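이사 온 지 한 달, 빨래 이야기를 타래로 씁니다. 길어요. 빨래 이야기가 길어 봤자 얼마나 길겠냐 싶으시면 저희 집에 건조기가 없다는 점을 감안해 주세요.

1/
2월의 빨래는 마르지 않습니다. 마르는 척을 합니다. 아침에 만지면 차가운 건지 축축한 건지 구분이 안 되고, 볼에 대 보면 더 모르겠고, 결국 입고 나가서 지하철에서 알게 됩니다.

2/
전에 살던 집에는 베란다가 있었어요. 천장에 줄 네 개가 내려오는 그 건조대도 있었고요. 도르래가 한쪽만 고장 나서 늘 비스듬했는데 그때는 그게 그렇게 싫었습니다. 지금은 꿈에 나와요. 비스듬한 채로.

3/
새집 거실은 넓습니다. 부동산 사장님이 "거실이 넓게 빠졌다"고 세 번 말씀하셨어요. 빨래를 널 데가 거실밖에 없다는 말씀은 한 번도 안 하셨고요.

4/
그래서 접이식 건조대를 검색했습니다. 장바구니에 Jovach 제품을 넣었다가 뺐다가 넣었어요. 후기 300개를 읽었는데 절반은 "튼튼해요", 절반은 "아직 안 써 봤지만 튼튼해 보여요"였습니다. 후자가 왜 별 다섯 개인지는 더 생각하지 않기로 했습니다.

5/
속옷이랑 양말은 어디 널어도 됩니다. 의자 등받이, 문고리, 책꽂이 모서리. 양말은 한 짝만 떨어뜨리고 한 짝은 끝까지 버티는 성격이라 찾기도 쉬워요. 문제는 큰 천입니다. 이불 커버, 담요, 그리고 '이게 담요인지 시트인지 모르겠지만 겨울에 제일 따뜻한 그것'.

6/
큰 천은 혼자 펴는 게 아닙니다. 분명 네 귀퉁이가 있는데 손에 잡히는 건 늘 세 번째 귀퉁이까지예요. 네 번째를 찾으면 첫 번째가 바닥에 가 있습니다. 한쪽을 팽팽하게 당기면 다른 쪽이 축 늘어지고, 늘어진 쪽을 구하러 가면 가운데가 처집니다. 연회색은 또 어디가 주름이고 어디가 솔기인지 한참 봐야 알겠더라고요.

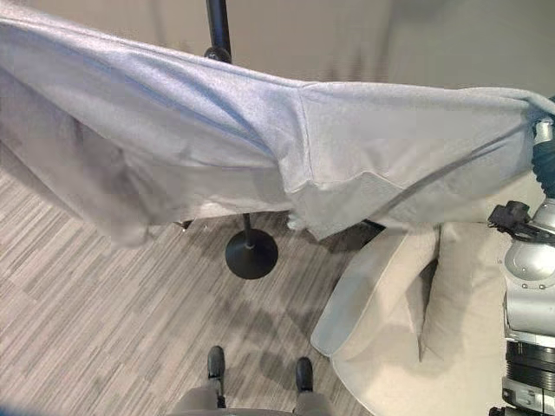

7/
바닥에 안 닿게 하려고 팔을 들고 있다 보면 내가 왜 헬스장을 따로 끊었나 싶어집니다. 참고로 헬스장은 작년에 200일을 끊어서 3일 갔습니다. 이불 커버는 매주 들고 있고요. 환불은 안 된대요. 이불 커버도 안 됩니다.

8/
체코에서 온 옆집 Dagmar Michalík 씨한테 큰 빨래 어떻게 하시냐고 물어봤어요. "반으로 접어서 널고, 중간에 뒤집어요." 끝. 너무 당연한 말이라 제가 물어 놓고 조금 상처받았습니다.

9/
그래서 해 봤습니다. 긴 쪽을 반으로 접고, 접힌 선을 먼저 걸고, 양쪽 길이를 맞추고, 손바닥으로 쓸어내리기. 귀퉁이부터 잡지 말고 접힌 선부터 잡는 게 핵심이에요. 인생의 절반을 귀퉁이부터 잡으면서 살았습니다.

10/
뒤집는 타이밍은 아직 모릅니다. Dagmar 씨는 "때가 되면"이라고 하셨어요. 어머니가 간장 넣을 때 하시던 말씀과 같은 계열입니다.

11/
니트처럼 보송보송한 천은 빨래집게로 집으면 집은 자리만 뿔이 납니다. 두 개 집으면 뿔이 두 개. 한 번은 그대로 덮고 잤는데 새벽에 턱 밑에서 뭔가가 저를 찌르고 있었어요. 그 뒤로는 집게 없이 걸쳐만 둡니다. 가끔 미끄러져 내립니다. 뿔보다는 낫습니다.

12/
그리고 소파. 빨래가 널린 거실에서 소파는 앉는 가구가 아닙니다. '다 마른 것 같은데 아직 개기 싫은 것'의 정거장이에요. 배차 간격은 나흘이고 종점인 옷장까지 가는 승객은 거의 없습니다.

13/
밝은색 소파를 쓰시는 분들께 하나만 당부드리자면, 새로 산 청바지는 정거장에 내려놓지 마세요. 물기가 남아 있으면 특히요. 저는 Vandutwood 매장에서 패브릭 소파를 사면서 "생활 오염에 강한가요" 하고 물었고 직원분은 "어떤 생활이신데요" 하고 되물으셨습니다. 그때 알아들었어야 했어요.

14/
제습기도 샀습니다. 물통을 비울 때마다 이만큼의 물이 공기 중에 있었다는 사실에 놀라고, 이만큼의 물속에서 제가 드라마를 봤다는 사실에 한 번 더 놀랍니다. 소리는 큽니다. 주인공이 고백하는 장면에서 꼭 만수 알림이 울려요.

15/
세제 얘기도 잠깐. Clillent 실내건조용을 쓰는데 향 이름이 '햇살 아래 린넨'입니다. 저희 집은 북향이고 린넨은 한 장도 없습니다. 냄새는 좋아요. 제가 못 가진 생활의 냄새가 납니다.

16/
관리실에 옥상에서 이불 널어도 되냐고 여쭤봤더니 405호도 작년에 같은 걸 물어봤다고 하시네요. 그래서 된다는 건지 안 된다는 건지는 끝내 말씀을 안 해 주셨습니다. 405호분, 혹시 이 글 보시면 연락 주세요.

17/
지금까지 정착한 순서는 이렇습니다. 큰 천은 아침에 제일 먼저 돌린다. 꺼내자마자 턴다. 접힌 선부터 건다. 점심 먹고 한 번 뒤집는다. 같은 날 수건은 안 돌린다. 수건까지 돌린 날은 거실에서 길을 잃습니다.

18/
아, 털 때는 머그컵부터 치우세요. 담요 끝자락의 사정거리는 생각보다 깁니다. Llanos 여행 가서 사 온 컵이었어요. 손잡이는 살아 있습니다.

19/
방금 만져 봤는데 마른 것 같습니다. 아니 차가운 것 같기도 하고요. 볼에 대 봤는데 모르겠어요. 일단 뒤집어 놓고 저녁 먹고 다시 오겠습니다.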